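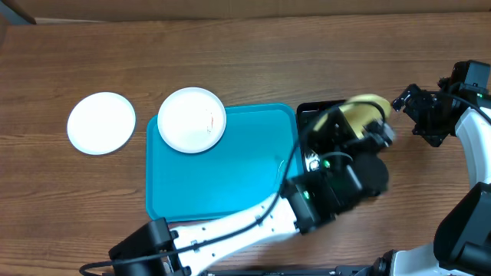
Mesa de la cocina: los dos platos blancos y la bandeja turquesa (punto 2 del acta).

Acta de la reunión de la cocina compartida de Anden
13 de junio de 2022

Asistentes: Xinyi Xue, Vira Antoniuk, Jummai Afolabi, Chibuzor Tijani y yo, Nkechi Okonkwo, que tomo notas otra vez (ya van dos seguidas, que conste, y la próxima le toca a Chibuzor, que esta vez lo dijo él mismo en voz alta).

Empezamos con un poco de retraso porque estuvimos buscando sillas. Al final Vira se sentó en el taburete alto y presidió desde ahí, con muy buena vista de todos.

1. Acta anterior

La leyó Jummai en voz alta y muy deprisa. Se aprueba con un cambio: donde ponía que Xinyi «se encarga de los paños», tiene que poner que Xinyi se encarga de comprarlos. Lavarlos es de todos. Xinyi pidió que esto quedara bien clarito y aquí queda.

2. Platos y bandejas

El punto gordo de la tarde, y mira que yo pensaba que lo despachábamos en cinco minutos. Vira quería hablar de los platos que se guardan sin mirar. En la foto se ve bastante bien lo que decía: el plato de la izquierda, el que está directamente sobre la madera, está limpio y blanquísimo, y el que se apoya en la bandeja tiene una manchita marrón rojiza cerca del borde interior, a la derecha. Es un hilito de nada, pero Vira tiene razón en que si se apila así, el de encima también se ensucia y luego hay que repasar la pila entera.

Chibuzor opinó que es salsa de tomate. Jummai, que pimentón. Estuvimos un buen rato con esto y no quedó resuelto, así que no lo pongo como acuerdo.

Yo propuse que los platos se miren a la luz de la ventana antes de ir al armario, por delante y por detrás. Xinyi dijo que le parecía bien pero que a las nueve de la noche en noviembre a ver qué ventana. Bueno, pues a la luz que haya.

Luego pasamos a las bandejas. La turquesa es la que más gusta (a mí la primera, me alegra las mañanas) y por eso acaba sirviendo para todo: llevar el desayuno, dejar los platos a medias, tapar cosas. Jummai pidió que se use para llevar la vajilla de la mesa al fregadero y nada más, y que después se lave también ella, con su reborde, que es donde se quedan las migas. Lo de apoyar un plato a caballo del borde tampoco le hace gracia. Dice que o dentro o fuera, y lo dijo con el gesto de la mano y todo.

Acuerdos:
Los platos se revisan antes de guardarlos. El que tenga mancha vuelve al fregadero, lo haya ensuciado quien lo haya ensuciado.
La bandeja turquesa queda para recoger la mesa. Se lava al final y se deja de pie junto al escurridor.
Los platos van enteros dentro de la bandeja.
Vira escribe un cartelito para la puerta del armario. Le pedimos que sea corto.

3. La mesa

A todos nos encanta la mesa de madera y todos la tratamos fatal, empezando por mí. Chibuzor contó que encontró un cerco de taza junto a su sitio y que lo ha frotado con aceite, con bastante paciencia, siguiendo la veta. Dice que a lo ancho no hay manera. Preguntó si podíamos dejar de poner las ollas directamente encima y hubo un silencio muy revelador.

Xinyi tiene en casa unos salvamanteles de corcho que no usa y los trae esta semana. ¡Gracias, Xinyi! Si no bastan, se compran más.

También salió el estropajo verde. En la mesa, no. Bayeta húmeda y después paño seco. Esto ya lo habíamos hablado en noviembre y lo vuelvo a copiar aquí por si ayuda.

4. Detergente y compras

Jummai hizo las cuentas del bote común y quedan 33 euros. Hay que comprar lavavajillas, y aquí tuvimos debate entre seguir con el Lavby de siempre o probar el Dizon, que huele menos. Vira no soporta el olor a limón del Lavby y Chibuzor dice que sin olor a limón no se cree que los platos estén limpios. Votamos: tres a dos a favor de probar el Dizon un bote, y si no nos convence volvemos al otro sin rencores.

Jummai preguntó si compensaba la garrafa de 3000 ml en lugar de los botes pequeños. A mí me parecía buena idea hasta que pensé en quién la sube por la escalera. De momento, botes.

Lista de la compra:
un bote de Dizon
estropajos suaves
dos paños de algodón, de los que secan de verdad
un rollo de papel
servilletas, el paquete de 300

Va Xinyi y guarda el tique, por favor, que la otra vez Jummai tuvo que fiarse de mi memoria y mi memoria es la que es.

5. Turnos de recogida

Seguimos con el cuadro de la nevera. Chibuzor y Vira se cambian la semana porque él tiene a su madre de visita. Chibuzor avisó de que su madre probablemente recoja la cocina aunque no le toque, y se aceptó por unanimidad y con aplauso.

Yo pedí que quien cocine deje al menos los platos en remojo, sin esperar al turno. Jummai matizó que en remojo toda la noche tampoco, y le doy la razón. Queda así: quien cocina, remoja. Quien tiene turno, friega, seca y guarda antes de acostarse.

6. Vajilla nueva

Vira trajo el catálogo de Flerier por si queríamos completar los platos. Son preciosos, unos con el borde azul que me habría llevado puestos, pero no entran en el bote ni de lejos y además a Xinyi le gusta que sean todos blancos. Los blancos lisos que tenemos hacen su servicio. Se deja para más adelante y el catálogo se queda en el cajón de los manteles, por si alguien quiere mirarlo con un café.

7. Ruegos y preguntas

Jummai pregunta de quién es el táper con tapa roja que lleva en el congelador desde antes de la mudanza. No contesta nadie. Si sigue sin dueño en la próxima reunión, se tira con táper y todo.

Xinyi pide que se cierre bien el armario de arriba, que ya se ha dado dos veces en la frente.

Chibuzor pregunta si puede traer su sartén de hierro. Sí, pero la cura él y la guarda él, y avisa de que no se friega con jabón. Vira apunta que lo ponga también en un cartelito.

Pendiente para la próxima: ver qué tal el Dizon, el táper y la balda que baila.

Acta redactada por Nkechi Okonkwo. Si veis algo mal, me lo decís antes de que la cuelgue en la nevera.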